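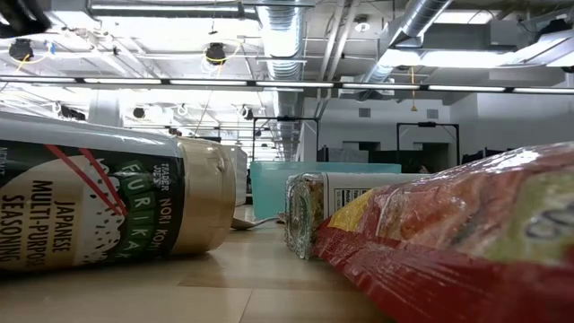 Posted 17th July by the Tritness Enterprise Desk

Applications are open for the next round of the Tritness Market Starter Grant, which helps small food businesses in town pay for their first season of trading. There are 40 grants on offer, each worth up to $1000. You do not have to pay the money back, and you do not have to be trading yet to apply.

The grant can be spent on stall fees, labels, packaging, kitchen rental, a food handler course or the first year of liability insurance. It cannot be used for rent on your home, for a vehicle, or for anything you bought before you got your award letter. If you are not sure whether a cost is covered, ask before you fill in the budget page. Last round a good number of forms had to be sent back over this, and it slowed everyone down.

You can apply if you live or trade in Tritness, have fewer than five employees, and sell or plan to sell packaged food, drinks or dry goods. Sauces, baked goods, spice blends, teas and preserves all fit. Hot food stalls have their own program through the Plernavis office and should apply there.

The form is shorter this time. We ask for a description of your product in no more than 300 words, a simple budget, and one page on where you expect to sell. A full business plan is optional. If you have one, attach it, but please do not write one just for this.
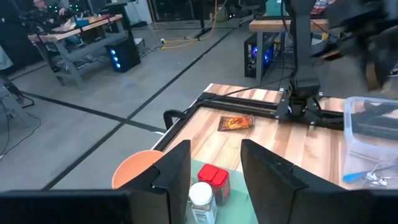

Jars on the worktop.

Pricing is the part most applicants find hard. Work out what one jar or packet costs you to make, including the container, the label and your own time, and put that figure in the budget next to your selling price. Many first budgets leave out labor. Stall fees also need to be spread over the number of units you expect to sell in a day, and it is better to guess low.

Two drop-in sessions will be held at the Drakari Building, second floor, for anyone who wants help with the form. Bring your draft budget and any supplier quotes you have. There is no need to book. Parking is behind the building on Cheng Street and is free after 5 p.m.

Awards will be announced in December and paid in two parts. The first half comes when you sign the agreement, and the second when you send in receipts for what you have spent so far. Keep every receipt, including small ones, and write on the back what it was for.

Forms can be picked up at the front counter or requested by phone at extension 1119. Paper and email applications are treated the same.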